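Heten publishes results on training robot grippers in simulation

Nitport, 28 March 2025

Heten, the robotics research company, has today published the results of a study into how two-fingered grippers can learn to approach unfamiliar objects using simulated views alone. The work was carried out with the engineering firm Fitzsimmons and used Clastis, Heten's own simulation software.

The method trains a controller on rendered images from a viewpoint close behind the gripper. Objects range from building parts such as windows to long, narrow items lying on a flat surface. Each task is repeated with changes to position and lighting, and the controller receives no measurements of the object beforehand.

Simulated views from behind the open gripper: a window with a small white handle, and a rod with a red stripe on a wooden surface.
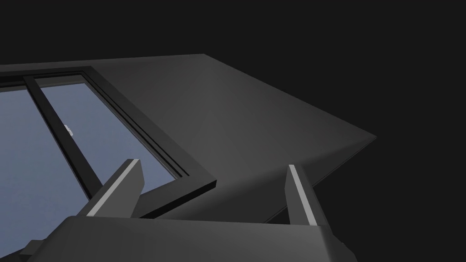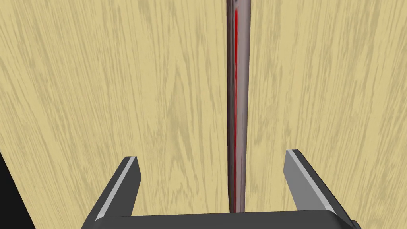 In the final evaluation, completed in December, the controller was given 577 simulated trials across 14 tasks and completed 521 of them. Most of the remaining trials ended when the fingers closed too early. The study also found that long, thin objects required more training than wide, flat ones, and the team has set out a revised training schedule in the published report.

"The viewpoint matters a great deal," said Fotini Kokkinos, who led the study at Heten. "When the controller could see both fingers and the object together, it corrected its own approach far more often. We would now like to see how much of that carries over to physical equipment."

Tests on 2 physical grippers will be held at the Fitzsimmons workshop in Nitport. The report and the Clastis task files are available on request from the Heten press office.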